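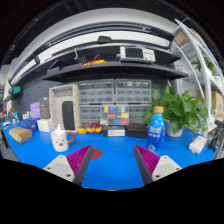
Blue table, both fingers open, mug on the left and bottle on the right.

Blog > Workshop notes > Gathering examples

4/26/26

I have been collecting demonstrations for the mug task for a while now and I said I would write down how it goes, mainly so that Bo-ram Kwon can stop asking me by message.

The task is dull to describe. Pick up the mug by its handle, put it down on the dark red circle, let go, back off. One go at that is one example. We wanted 300 for the first round and I have 253 that I am willing to keep. I threw out 36 along the way, nearly all of them my own fault. Either I started moving before the recording had started, or I nudged the mug with the side of a pad and then carried on as if I hadn't.

I hold the gripper in my hand the whole time. Manolis Manolakis did his first set with a joystick and the arm, and he reckons he managed one usable example for every four of mine. His were also jerky, and the model we call Undum learned the jerks along with everything else. By hand you move like a person, which has its own problems. I slow down just before I touch something and I speed up when I'm bored, and both show up when you plot the finger speeds.

Things I do now that I didn't do in November:

I move the mug between goes, and turn it so the handle isn't always pointing the same way. In the first batch I hardly turned it at all, and Undum would reach for where the handle ought to be.

I leave the clutter alone. I used to clear the table before every session. Then we tried the trained model in the other room at Pindetham and it went for a tape dispenser. So the plant stays, the boxes stay, and the shelves at the back can look however they look.

I stop after roughly 66 goes. Past that my wrist gets lazy and I come in too low.

The part I still haven't sorted out is failures. Bo-ram wants some kept in, with the recovery afterwards, so that the model sees what to do when a grasp slips. Manolis wants them in a separate folder until the plain version works. I have been keeping them separate - it is easier to add them later than to pick them out.

The labelling script is still the old one, Manole, and it still falls over if there is a space in the session name. Use underscores.

Next is the bottle. It narrows at the shoulder and I don't yet know whether to grip there or lower down. I'll try both and see which one Undum copies better.

We use cookies to remember your settings and count visits. Accept / Manage preferences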